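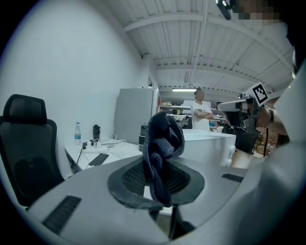
Ragnheiður Þorgeirsson wrote to the workshop last month to ask why the hand-held grippers were being built before the arm that is meant to carry them, and whether members who had put their names down for the arm build could expect to see one before winter. She added that she had no objection to the grippers as such, but that the original notice had said "a robot that can sort laundry" and she would like to know if that was still the intention.

It is still the intention. The Luswood shared workshop approved the Gillitov build as a single project in two stages, and the notice sent to members ought to have made the order of the stages plain. The first stage is a gripper which a person holds and operates by hand. The second is a bench-mounted arm which will use the same jaw and the same finger pads. Work on the arm will begin once the jaw design is settled, and the remainder of this item sets out how far that has progressed.

The jaw

The present jaw is the fourth version. The earlier ones closed on a pair of rigid printed fingers, which managed boxes, tins and tool handles satisfactorily and were poor with cloth. Knitted items were the worst. A sock would either slide out as the tool was lifted or bunch up on one side and twist. Frida Hedegaard proposed a soft pad set into the housing, with a mesh-textured centre to give the knit something to catch on, and all work since has followed from that proposal.

Pads are cast in the wet room in two-part moulds. Members casting for the first time should note that the mesh is laid into the mould before the pour and must be flat to the edges. A lifted corner will show as a blister in the finished pad, and blistered pads have peeled under load. They should be put in the reject tub and not fitted. The moulds themselves are kept on the second shelf in the labelled tray, and the release agent is to be wiped out of them at the end of the session. Several have been found with it dried in the corners.

Cloth trials

Trials were held on Friday evenings using clothing donated by members. The procedure was simple: the item was dropped on the bench from shoulder height, picked up once with the hand-held tool, carried the length of the bench and released over a tray. A pick was recorded as good if the item reached the tray without being touched by a free hand or set down on the way.

Of 176 picks recorded with the third version of the jaw, 103 were good. The figures for the fourth version are not yet complete and will be printed when they are. Members are asked not to quote the running tally from the whiteboard, as it includes practice picks which are to be removed.

Ívar Laxdal has kept the trial sheets and has asked that the following be recorded. Most of the failures with the third version occurred at the lift and very few during the carry. Heavy knits failed more often than light ones when taken by a single layer, and much less often when the operator pinched a fold. This matters for the arm, which will have no operator to choose a fold, and it is the chief reason the pad is being made wider at the tip for the next casting. He also asks that operators write the item on the sheet in full. "Blue thing" appears on 19 lines and cannot be used.

Housing and cooling

Members have asked about the slots in the housing. The first closed housings ran warm after a long session, and one motor cut out during a demonstration for the Brynjólfsdóttir Street school. Vents were added to the drawing the following week. The slots print cleanly if the part is placed with its curved face upward and the supports are removed while the bed is still warm; left overnight, the supports break off inside the slots and have to be picked out with a scriber. Bent Norðdahl has prepared a print sheet with the correct settings, which is pinned beside the printers. Please use it in place of the older sheet, which has been taken down but is still being passed about as a photograph.

Motors for both stages are being bought from Hondix on the workshop account. Orders are placed monthly. Members building a gripper of their own may add to the order at cost by writing in the parts book before the last day of the month, and are reminded that a line in the book is a commitment to pay. The cable supplied with the motor is too short for the hand-held housing and an extension must be crimped. It should not be twisted and taped. Crimping tools are in the electronics drawer and may not leave the building.

Markers

Each tool carries a printed square marker so that its position can be followed by the camera software. There has been some confusion over these. Every marker has its own number, and two tools bearing the same one cannot be told apart. Anyone making a new mount should collect a marker from the numbered envelope and sign for it. Home printing is discouraged. Glossy paper reflects the overhead lights, and printers set to fit the page will shrink the pattern slightly, with the result that the software places the tool farther away than it is. Two sessions of recordings have been set aside for that reason.

Mounts are to be fixed with screws and not with tape. If a mount is knocked, please mark the tool for recalibration with the orange tag and leave it on the upper rack, even if the marker looks straight.

Use of the benches

The Gillitov benches are available to all members on project evenings and by arrangement at other times. Some complaints have been received about cables. Power strips may remain on the desks but leads are to be coiled at the end of the evening, and nothing is to be left hanging where a chair can roll over it. Soldering is to be done at the soldering station only. Drinks with lids are permitted at the desks; they are not permitted beside the open tools.

Clothing used in the trials is washed between sessions by roster. Items with beads, sequins or open zips should not be offered, as they have torn the mesh on two pads. Woollen hats, socks, gloves and tea towels are most welcome, particularly in dark colours, which the camera software finds difficult and of which the workshop has too few.

The arm

Parts for the base and the first two joints have been cut and are in store. The shoulder bracket was cut to an outdated drawing and will have to be made again. Sigrún Kárason has agreed to lead the assembly and will hold an introductory evening in November, at which the drawings will be laid out and members may choose the section they wish to work on. Those already on the list, Ragnheiður Þorgeirsson among them, will be given first choice. New names may be added at the front desk.

No prior experience is needed for the assembly. Members intending to work on the wiring must have completed the workshop's electrical induction, and those intending to use the mill must hold a current card. Inductions can be booked on the sheet by the door, and places before November are limited.

The bench arm will run at reduced speed behind a guard for its first weeks of use. The rules for its operation are in draft and may be read in the office. Comments should be made in writing and left in the project tray.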